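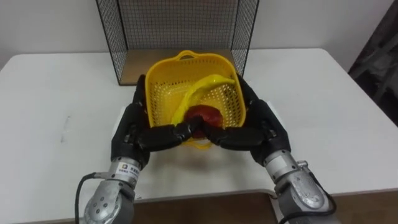
Two hands on one basket, with fruit aboard.

About us

Drekent is a small robotics group, and we love the jobs most people do without looking: carrying the shopping in, clearing a desk, passing somebody a banana. We started in September with 2 arms, one table and a long list of things we wanted to try!

Our main method is called Hinds. A person guides the robot through a task, and we keep the whole run, slips and second tries included. The robot then learns from all of it. So far we have 2128 runs, and 700 of them are two-handed, the kind we find most exciting (and the hardest to get right).

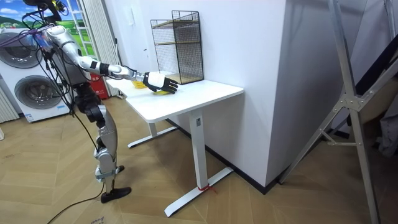
The second half of our work is Validance, our way of checking results. Each task is tried from three starting positions, and whoever trained the robot doesn't get to do the scoring. It has made us slower, and we trust our numbers far more. Soft fruit is still tricky. Baskets are going very well!

We share our notes, good weeks and bad, on the Sadeck pages of this site. If you work on hands, grasping or anything close to it, do write to us. We like comparing notes.

Page last updated Friday, March 30, 2018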